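Senska hand-held gripper, pair – product page and grip-release notice

The Senska is our two-handed set for people who want to record everyday handling jobs without putting a whole arm on the bench. You hold one in each hand and go about the task as you normally would, and the grippers keep track of where they are and how far the fingers have closed. We've sold the set through Prallport for a good while now, and we're very fond of it, but this page has to start with a fault, and we would rather you read it before you order than after.

Notice posted Jun 7, 2022

In May we began hearing from owners whose fingers stayed shut after the trigger was let go. The cause is the return spring in the handle, which came from one batch and can lose its tension – slowly at first, so that you may only notice a little drag when you open your hand. When it gives up altogether, the jaws stay closed on whatever they were holding, and the natural thing is to reach in with your other hand and pull.
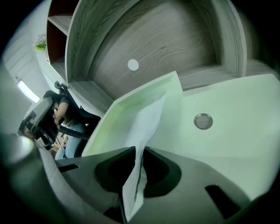

Please don't do that! A stuck jaw can let go all at once, and 2 owners have written to us with pinched fingertips (sore for a day or so, thankfully nothing worse). Switch the gripper off, set it down on the table, and use the release tab inside the handle. It takes a firm push, more than you might expect, and you'll feel the jaws go slack.

The sets affected are those with a serial number ending in 283. If yours ends in anything else, the spring is the Cocco type and you have nothing to do.
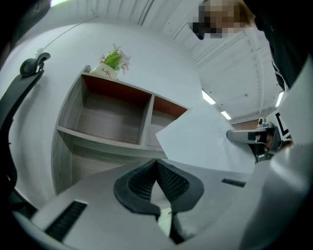 The first sign is easiest to catch with something light and thin. A heavy object tends to drop free by its own weight and hide the trouble, bless it, while a single sheet will hang on in a lazy jaw. Plain white paper held at an angle in the metal jaws, as you see it here, makes a perfectly good test: squeeze, count to 8, let go, and watch whether it falls straight away. Try each hand separately, and do it again at the end of a long session, when the spring is warm.

Replacement springs are free and come with the small Jakton driver you need to fit them. If you'd rather leave it to us, send the pair back together and we'll fit and check both sides.

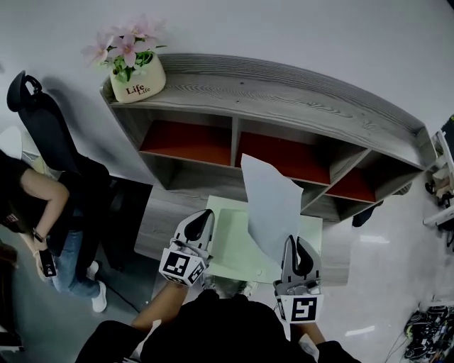

Ayantu Alemneh wrote in to say that her left gripper passed the test every morning and failed it every afternoon, and that she wished we had mentioned the end-of-session check in our first email. She's quite right, and we've added it to the leaflet in the box.

New sets shipping now all carry the Cocco spring, and the price is unchanged.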